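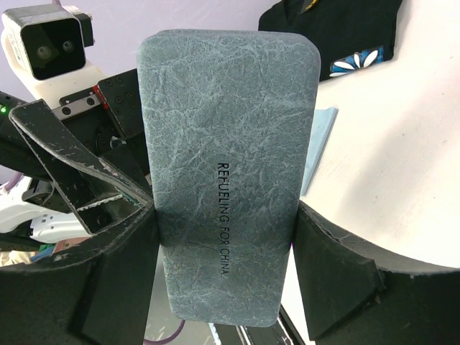
楢原 皓平

返品商品の同定と商品マスタの整備
発表者用ノート

発表40分、質疑20分。スライド番号は配布版と同じ。「操作」と書いた行は読まない。

スライド1 表題

所属と発表題目のみ述べる。本日の対象は、小売から戻ってきた小型雑貨を倉庫側で同定し、商品マスタの一行に結び付けるまでの手順である。返品の可否判断、返金処理、再販価格の決定は対象外とする。質問が出た場合は質疑の時間に回す。

用語を先に固定する。「同定」は、手元の現品がマスタのどの行に該当するかを決めること。「照合」は、送り状の記載と現品の数量・品目を突き合わせること。現場では両方を「検品」と呼んでいるが、本日は分けて使う。

スライド2 対象範囲

Grernexの雑貨部門が扱う品目のうち、外装なしで戻る可能性があるもの599品目を対象とした。内訳は電子機器の付属品、文具、携帯用の小物入れ、その他である。食品、衣料、液体を含むものは除外している。

外装なしで戻る、という条件の意味を補足する。出荷時のバーコードは外箱またはヘッダー台紙に印刷されている。購入者が箱を捨てた時点で、本体からJANコードは読めなくなる。本体側に型番の刻印がある品目もあるが、刻印の有無は仕入先ごとに方針が異なり、倉庫側からは指定できない。

操作:次へ。

スライド3 問題の所在

同定に失敗した現品は「不明品」として仮置き棚に入る。前回の棚卸では、対象品目のうち57品目で、仮置き棚に一度以上入った記録があった。ここで数えているのは品目であり、個数を示すものではない。この点は前回の部内報告で誤解されたので、声に出して言うこと。

不明品の処理には三つの経路がある。一つ目は、担当者の記憶に頼って後日同定されるもの。二つ目は、仕入先に写真を送って回答を得るもの。三つ目は、期限切れで廃棄されるもの。一つ目の経路は記録に残らないことが多く、同じ品目が翌月にまた不明品になる。マスタに何も書き戻されていないのだから当然である。

今回の整備は、一つ目の経路をマスタの側に吸収することを主な目的としている。

スライド4 従来のマスタの構造

従来の商品マスタは、仕入と出荷のために設計されている。主キーは社内品番、副キーがJANコード。属性として商品名、仕入先、入数、外箱寸法、外箱重量、標準原価を持つ。

返品の観点から見ると、ここには現品そのものを記述する列がひとつもない。寸法も重量も外箱の値である。商品名は仕入先の表記をそのまま取り込んでおり、現品に書かれている文字列と一致する保証がない。色は商品名の末尾に略号で付いていることがあり、略号の体系は仕入先によって違う。BLが青を指す仕入先と黒を指す仕入先が併存していた。

この列構成は、出荷業務では何も問題を起こさない。変更の優先度が長く上がらなかった理由はそこにある。

スライド5 追加した列

現品記述用に次の列を追加した。

本体長辺、本体短辺、本体厚さ
本体質量
基調色
表面性状
表示文字列
表示方向
刻印の有無と位置
付属品の有無

本体寸法はミリメートル単位、質量はグラム単位の整数とした。小数は受け付けない。測定器の分解能より細かい値が入ると、後から検索条件を組むときに一致しなくなる。

基調色は閉じた語彙から選ぶ。表面性状も同様である。表示文字列だけは自由記述だが、書き方に規則を設けた。次の二枚で説明する。

スライド6 基調色の語彙

色の語彙を決める作業がもっとも長引いた。当初の案は細かすぎた。担当者間で同じ現品を別の色に分類する例が続き、色を条件にした検索で正解が漏れた。

現行の語彙では、中間色を独立した値として立てている。青と灰の中間は「青灰」、緑と灰の中間は「緑灰」とする。どちらか一方に寄せるよう求めると判断が割れるが、中間の値があればそこに集まる。

模様のある品目では、面積がもっとも広い色を基調色とし、それ以外の色は備考に書く。石目調や皺模様のように濃淡が連続する場合も同じ扱いとする。同じ面積に見えるときは暗い方を採る。この規則に根拠はない。どちらかに決めてあることが必要だった。

照明の影響についてはよく質問が出る。検品台の照明は全台で同じ色温度の器具に揃えてある。窓際の一台だけは午前と午後で見え方が変わるため、色判定には使わない。

スライド7 表示文字列の書き方

表示文字列とは、本体表面に印刷、箔押し、型押しされている文字の並びを指す。商品名である必要はなく、ブランド名である必要もない。標語や装飾の文言であっても、読めるものはそのまま入力する。

規則は次のとおり。

大文字と小文字は現品のとおりとする。
改行は半角空白に置き換える。
縦に配置された欧文は、読む順に一行で入力する。
読めない文字は疑問符一字で置く。
翻訳しない。
綴りの誤りと思われるものも直さない。

例を挙げる。青灰色で角の丸い品に、縦方向の黒い大文字で REFUELING FOR CHINA とあるとする。この場合、表示文字列は REFUELING FOR CHINA、表示方向は「縦・上から下」、基調色は「青灰」となる。この文言が品名か標語かは、入力の時点では判断しなくてよい。

翻訳しないという規則は、整備の初期に破られることが多かった。日本語に直した文字列が入力されると、次の担当者が現品を見て打ち込む欧文とは一致しない。検索は文字列の一致で動いており、意味は見ていない。

操作:表が小さいので拡大表示に切り替える。

スライド8 表面性状の語彙

平滑、梨地、石目、皺、布目、溝、毛羽、その他。原則としてこの中から一つ選ぶ。

材質の列を設けなかった理由を述べる。目視で材質を確定できる品目は少ない。革に見えるものの多くは合成皮革であり、金属に見えるものには塗装樹脂が混じる。材質を入力させると担当者の推測が記録になり、後で事実として引用される。見て触れて分かる表面の状態までを記録し、材質が必要なときは仕入先の仕様書を参照する。

「石目」と「皺」の境界は曖昧である。模様が印刷で表現され、触れても凹凸が分からないものは石目、凹凸があるものは皺とした。写真だけを見て入力する場合は触覚の情報がないため、両方を候補として残す。候補の併記を許すのはこの列に限る。

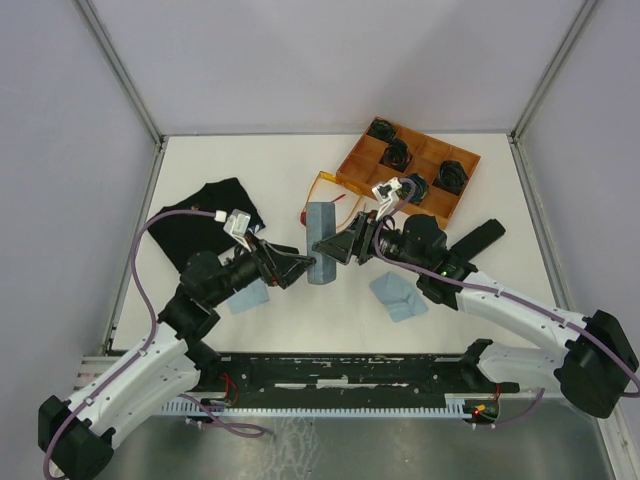 図:白い天板の上に立てた水色のフォームブロック

スライド9 寸法の測り方

直方体の品目では三辺をそのまま測る。問題になるのは角の丸いもの、変形するもの、開閉するものである。

角の丸いものは、丸みを含めた最外寸を測る。平らな部分だけを測った値が混入すると、同じ品目が別の大きさで登録される。

フォーム、スポンジ、布などの変形するものは、荷重をかけない状態で測る。ノギスの口で軽く挟むと値が小さく出るため、定規を添えるか、二枚の板の間隔を読む方法を指定した。板を使う場合も、板が触れた位置で止める。圧縮後に元の寸法へ戻るまでの時間は品目によって違うので、圧縮梱包から出した直後の測定は避ける。

開閉するものは、閉じた状態を正とする。

測定姿勢についても統一した。長辺を垂直にして立てた状態を基準姿勢と呼び、表示方向の記述もこの姿勢に対して行う。自立しない品目は壁板に立て掛ける。寝かせた状態で文字の向きを記述すると、上下左右の解釈が担当者の立ち位置によって変わる。

スライド10 許容差

検索時の許容差は、剛体と変形体で別の値を使う。剛体は測定器の誤差と成形のばらつきを見込めば足りる。変形体はそれに姿勢による差が加わる。

許容差を広げれば候補は増え、見落としは減る。ただし候補が一画面に収まらなくなると、担当者は先頭の数件しか見なくなる。画面の行数が実質的な上限になっていることを、許容差を決める段階で考慮した。最初の設定では考慮していなかった。

ここは質問が出やすい。許容差の具体的な値は配布版の付表にある。口頭では読み上げない。

スライド11 検索画面

検索にはMowatを使う。Mowatは社内の在庫照会ツールで、従来は社内品番とJANコードからの検索だけに対応していた。今回、現品記述用の列を条件に指定できる画面を加えた。

入力順は、表示文字列、基調色、寸法とした。文字のある品目では、最初の条件だけで候補が一件に絞られることがある。文字のない品目では基調色から始める。画面上の配置もこの順に合わせてある。

表示文字列は部分一致で検索する。現品の文字が擦れて一部しか読めない場合を想定している。疑問符は任意の一字に一致する。二字以上続けて読めないときは、読めた部分だけを入力する方が結果がよい。

候補が複数残った場合は登録写真を見比べる。写真は最後の手段であって、最初に見るものとはしない。写真を先に見ると、似た形のものを見つけた時点で作業が止まる。

操作:画面の実演は行わない。静止画面のみ。

スライド12 登録写真の要件

写真は一品目につき二点以上とする。一点は基準姿勢の正面、もう一点は刻印または表示文字列が読める向き。背景の色は指定しない。指定すると撮り直しが発生し、登録が止まる。

要件は次の三点だけである。現品の輪郭が背景と区別できること。文字のある面が写っていること。大きさの異なる類似品がある場合は、寸法欄が空欄でないこと。三つ目は写真そのものの要件ではないが、写真の登録時に検査するため、同じ一覧に載せている。

写真から寸法を読み取ることは禁止している。手前側が大きく写るため、長方形の現品が台形に見える場合がある。縦横比もあてにならない。寸法は必ず測定値を入力する。
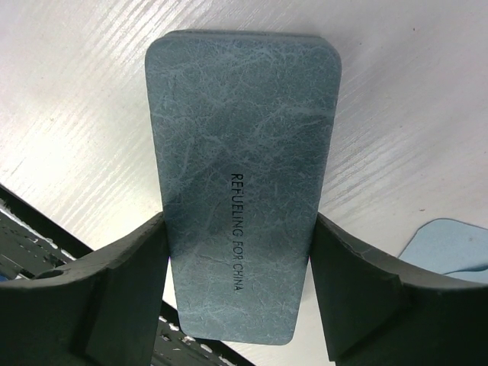
第20号

スライド13 類似品の分離

Flevbyシリーズを例に取る。Flevbyは薄型の小物入れで、大小二つの寸法、複数の色がある。外箱は全種共通で、箱の側面に貼るラベルだけが異なる。箱がなければ、色と寸法で区別するしかない。

大と小の差は長辺だけに現れ、短辺と厚さは同じである。単独で手に取ると、大か小かは判断しにくい。担当者に聞くと「見れば分かる」と答えるが、並べて見た場合の話である。返品は一個ずつ届く。

対応として、マスタに「類似品あり」の印を付け、検索結果に該当行が出たときは測定値の入力を必須にした。目視だけで確定できないよう、確定ボタンを無効にしてある。この制御には反対意見があった。作業時間が延びるという指摘で、指摘自体は正しい。類似品の印がない品目では従来どおり目視で確定できるので、影響はシリーズ品に限られる。

印を付ける基準は、寸法以外の全列が一致する行が他に存在することとした。基準を満たすかどうかは登録時に自動で判定され、手動では付け外しできない。

スライド14 世代違い

同じ社内品番のまま仕様が変わった品目がある。印刷位置の変更、色味の調整、刻印の追加などで、仕入先から通知がある場合とない場合がある。

従来は上書きしていた。上書きすると、旧仕様の現品が戻ったときに一致しなくなる。返品は販売から時間を置いて届くため、旧仕様の方が多い月もある。

現在は、社内品番の下に世代番号を持たせ、現品記述を世代ごとに保持する。出荷業務から見える品番は変わらない。世代番号を使うのは返品の画面のみである。

世代の切り替わり時期は正確には分からない。入庫時の抜き取りで差異を見つけた時点を切り替わりとして記録している。実際にはそれより前に混在が始まっている可能性があるが、同定には支障がない。どの世代に一致しても社内品番は同じになる。

スライド15 付属品の扱い

本体と付属品が別々に戻ることがある。ケーブル、袋、紐、保護シートなど。これらを単独で同定しようとすると、候補が多すぎて作業が進まない。

付属品は独立した品目として登録せず、本体の行に列として持つ。付属品だけが届いた場合は、送り状から本体を逆引きする。送り状もない場合は、その時点で不明品とし、同定を試みない。上限を切っておかないと、布袋一枚の調査に他の返品の処理時間が使われる。

袋やクロスの色は登録しない。同じ本体に対して、入荷の時期により異なる色が付属していた例がある。

スライド16 作業台の条件

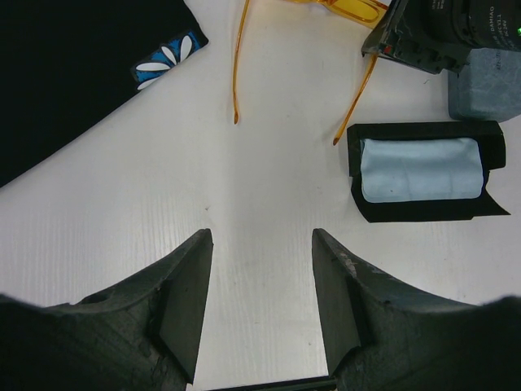 Clirville、6月

Clirvilleの倉庫で運用を始めるにあたり、検品台の条件を見直した。以下はそのときの記録から要点だけを抜いたものである。

天板は明るい色で無地に近いものとする。木目は薄ければ差し支えない。濃い木目は、細かい部品が落ちたときに見つけにくい。反射の強い天板は、光沢のある現品の文字を読むときに目が疲れるという意見があり、採用しなかった。

台上に置く現品は一度に一点とする。照合では複数点をまとめて並べる方が速いが、同定では入力中の値がどの現品のものか分からなくなる。二つの作業を同じ台で続けて行う場合は、照合が終わった現品をいったん箱に戻す。

測定具は利き手側に固定せず、台の奥側に置く。担当者が交代しても配置を変えずに済む。秤は水平を確認してから使い、台に手を置いたまま値を読まない。

画面は台の正面を避け、斜め前に置く。正面に置くと、現品を基準姿勢で立てたときに画面の下部が隠れる。入力欄はちょうどそこに表示される。

スライド17 運用開始後に修正した点

修正の一つ目。基調色に「透明」がなかった。透明な品目は中に入れた台紙の色で登録されており、台紙が失われると一致しない。値を追加し、該当品目を登録し直した。

二つ目。表示文字列が空欄のとき、未入力なのか文字がないのかを区別できなかった。文字がない場合は「なし」と入力する規則に改めた。空欄は未入力とみなし、検索では条件から外す。

三つ目。質量の測定に電池を含めるかどうかが決まっていなかった。電池を取り外せる品目は、外した状態で測る。内蔵で外せない品目はそのまま測る。この区別のために列を一つ増やすことも検討したが、付属品の列に電池の有無を書けば足りるので見送った。

四つ目。疑問符を含む商品が存在した。表示文字列の中に本物の疑問符が印刷されている品目である。任意の一字として扱っても検索には掛かるため、実害は確認していない。気付いた担当者から報告があり、備考に記載した。

スライド18 未解決の事項

販売店が貼った値札シールが本体に残っている場合、その文字を表示文字列に含めないことは決まっている。しかし剥がしてよいかどうかは返品契約によって異なり、倉庫側では一律に決められない。シールの下に刻印がある品目では、剥がさないと同定できない。現在は該当品を別の棚に置き、契約の確認を待っている。

複数の仕入先が、外観のまったく同じ品を別の商品名で納入している例もある。現品記述の全列が一致し、寸法も同じになる。返品先を決めるには仕入先の特定が必要だが、現品からは決められない。送り状がない場合の処理方針は、購買部門と協議中である。

経年による変色については、まだ記録を取り始めた段階にある。日に当たった青系の品が灰に寄る例があり、青と青灰の境界をまたぐことがある。検索時に隣の色を含める設定を試しているが、候補数の増加とのつり合いが取れていない。

スライド19 マスタ整備の順序

他部門で同様の整備を行う場合の順序を示す。

最初に、不明品の記録がある品目から着手する。全品目を社内品番の順に処理する案もあったが、動きのない品目に時間を使うことになる。

次に、シリーズ品をまとめて処理する。同じ日に並べて登録すれば、色の判定が揃いやすい。一人の担当者が通して行うのが望ましい。

その次が新規入荷品である。入庫時に外装を開けて測定する工程を加える。開けた一点は見本として保管し、出荷には回さない。見本の保管場所は高価な品目では問題になるため、単価の上限を設けている。

残りは返品が届いた時点で登録する。返品がなければ登録されないままになるが、それで構わない。

スライド20 質疑用の補足

以下は聞かれた場合にのみ答える。

外装の再発行について。行っていない。再販に回す品は無地の袋に入れ、社内品番のラベルを貼る。

本体へのコード印字を仕入先に依頼する件について。一部の仕入先には打診した。意匠上の理由で断られた品目が多く、裏面への小さな刻印に限って応じた仕入先がある。刻印が入った時点で世代番号を進める。

画像による自動検索について。今回の範囲には含めていない。登録写真の背景を揃えていないことも含め、その用途を前提とした整備は行っていない。

語彙の変更手続きについて。色と表面性状の値を追加するときは、既存の登録のうち新しい値に移るべき行を先に洗い出す。洗い出しが済むまで新しい値は画面に出さない。値の削除は行わず、使用停止の印を付ける。

配布版の付表について。許容差、色の語彙の全件、表示方向の記述例を収めた。付表の改訂は部内の共有フォルダに置き、印刷版は差し替えない。

操作:質疑終了まで付表の一枚目を表示しておく。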